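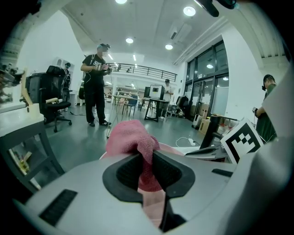 Household Textiles, Unit 4: Towels, and the folding of them

Course handout to go with the February session. Please bring it with you, along with a pencil and at least one towel from home that you don't mind other people handling.

Welcome back, everyone. Last time we spent the whole afternoon on bed linen, and I know a few of you went home and had words with a fitted sheet. This unit ought to feel gentler. A towel is a plain rectangle, it has no elastic, and most of us have been folding one since we were tall enough to reach the airing cupboard. All the same, there is a good deal in it, and I have found over the years that people who are quick with shirts can be surprisingly slow with towels, mostly from never having thought about them at all.

What we mean by a towel

For this course a towel is any absorbent cloth with two long sides and two short ones, meant for drying. That takes in bath sheets, bath towels, hand towels, face cloths (small and square, but we let them in), tea towels and glass cloths. Dressing gowns are made of the same stuff and belong with garments in Unit 6.

Most bathroom towels are terry, meaning the surface is covered in little loops. The loops hold the water, and they are also what makes a towel so thick and springy when you try to press it flat. Turn a corner over and look at it closely. You will generally find:

The pile, which is the looped part and makes up most of the cloth.
The border, a flat woven band near each short end, sometimes patterned. It often shrinks more than the rest, so the ends pucker.
The selvedge, running down each long side, where the weave is firm.
The hem, turned and stitched across each short end.

Do learn these four words, please, as I use them constantly and forget that I'm doing it.

Weight

Towels are sold by weight in grams per square metre. A towel of 400 is on the light side, dries quickly on the line and folds down nicely, and I would sooner have a cupboard full of those than of the great heavy ones that look so tempting in shops. Heavier towels are lovely to be wrapped in, I grant you, but they take an age to dry and they resist a second fold. If yours has lost its label, don't worry. Fold it in four, press down with your palm and notice how much it pushes back.

Starting from a heap

Textbooks nearly always begin with the towel already laid out on a table with its edges square, and I do wish they wouldn't. Towels come to us in heaps. They come out of the machine twisted round a pillowcase, or off the bathroom floor in a ball, and the first job is simply finding out which way round the thing is.

If you take hold of a heaped towel anywhere you like and lift, it will hang from that point in a sort of cone, with folds running down from your fingers. The lowest point of the cone is very often a corner. This is handy! Keep hold with one hand, reach down with the other, and take the lowest point. Let go at the top and the towel drops open from the corner you have just found. Now run your free hand along the nearest edge until you meet the next corner. If you have travelled along a hem you will be holding a short side, and if you have travelled along a selvedge you will be holding a long one.

Some notes on lifting:

Take a proper pinch. A pinch of pile alone tugs at the loops, so get hold of the ground cloth as well.
Lift well clear of the table before you look for a corner.
A thin towel may cling to the one underneath. Give it a small shake and check that you have only one.
Hand towels are quicker to spread from the middle outwards. Try it both ways and see which suits you.

The three-part fold

This is the fold we shall use in class. It hides every raw-looking edge and leaves one smooth rounded side to face the front of the shelf.

1. Lay the towel flat with the long sides running left to right. Smooth it from the centre with the flat of your forearm.

2. Bring the long side nearest you up to two thirds of the way across.

3. Bring the far long side down over it. You should now have a long strip three layers deep. Tug the ends gently to line up the borders.

4. Fold the left end over to the right end.

5. Fold once more in the same direction. The rounded fold goes to the front of the shelf and the loose ends to the back.

For a bath sheet, fold in three at step 4 and leave out step 5, or it will be far too deep for an ordinary cupboard. For hand towels, stop after step 4.

Rolling

Iddrisu Kyei, who took this unit before me and whose notes I still lean on, was very fond of rolling. He would fold the towel lengthways in three, turn in one corner to make a point, and roll from the opposite end so that the point could be tucked into the last turn. It makes a handsome basketful and it suits narrow shelves. My own complaint is that pulling one out tends to bring its neighbours along with it, but you may have more patience than I have.

Stacking

Keep sizes separate. Put freshly washed towels at the bottom of the pile and take from the top, so that the same 2 don't do all the work while the others sit there for years. A stack that leans usually has its thick folds all on one side, and turning alternate towels back to front will steady it, though you do then lose the tidy look.

Please leave a little air at the back of the shelf. A towel that feels dry at the edges can be damp inside the border, and shut up tight in a cupboard it will soon smell of pond.

Care, in brief

Go easy on fabric softener, as it coats the loops and makes them less thirsty. Shake each towel hard before hanging it out. Snip a pulled loop with small scissors and never tug at it. Wash strong colours by themselves the first few times, pinks and reds above all, unless you fancy a pink set to match.

To practise before next time

Fold one bath towel and one hand towel from a heap, with no laying out beforehand, and do it again until you can find the first corner without hunting.

Draw your own linen shelf with its measurements and note which fold would fit it best.

Look at the border on your oldest towel and on your newest, and write a line or two on how they differ.

We begin again with tea towels and glass cloths, and the ironing boards will be out.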